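Costume and Society, Unit 4
Sumptuary Rules and the Regulation of Dress

Course handout, prepared by Nasrin Esfahani
34 shares | 8 comments

4.1 Scope of the unit

This unit considers how governments, guilds and religious authorities have attempted to control what people wear. The term "sumptuary law" refers to any rule that limits personal spending, including spending on food, funerals and weddings. Clothing is the largest single subject of such rules in Europe from the late Middle Ages onward, and it is the only one treated here. Students should have completed the reading on wool and linen production from Unit 3.

4.2 Forms of control

Rules on dress took several forms. Some reserved a material for persons of a given rank; silk, certain furs and cloth of gold appear often. Others limited quantity, for example the length of a train or the width of a sleeve. A third group required a particular mark or garment to be worn, usually by persons whom the authorities wished to set apart. The last group is discussed separately in Unit 6.

Fines were the usual penalty, although garments could also be seized. In some Italian cities an owner could pay to have a forbidden gown registered and sealed, after which it could lawfully be worn. The records of these payments are valuable to historians, who would otherwise know little of the clothing of families below the nobility.
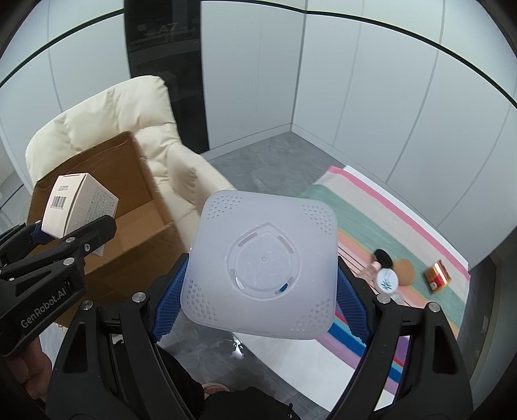 Fig. 4.1. Molded plastic container with a teardrop recess.

4.3 Enforcement and its limits

The frequency with which rules were reissued suggests that they were widely ignored. Naveen Bhatt, in the seminar paper supplied with this unit, cautions against reading repetition only as failure. A new ruler might reissue an old statute as a formal act, with no immediate plan to enforce it. Court records must therefore be read beside the statutes themselves.

In England, most of the acts of apparel were repealed in 1604. Social pressure, employers' rules and the price of cloth continued to govern dress after that date. The livery of household servants is a useful case, in that the employer chose and often owned the clothing.

4.4 Preparation for the seminar

Read the Bhatt paper and the extracts in Appendix B. Each student will submit a written response of no more than 1,868 characters on one statute of their choice. The response is marked out of 100 and should identify the garment or material regulated, the persons affected and the penalty. Submissions in June will be accepted only by prior arrangement.

Sencombe Course Materials | Contact the department office | Back to top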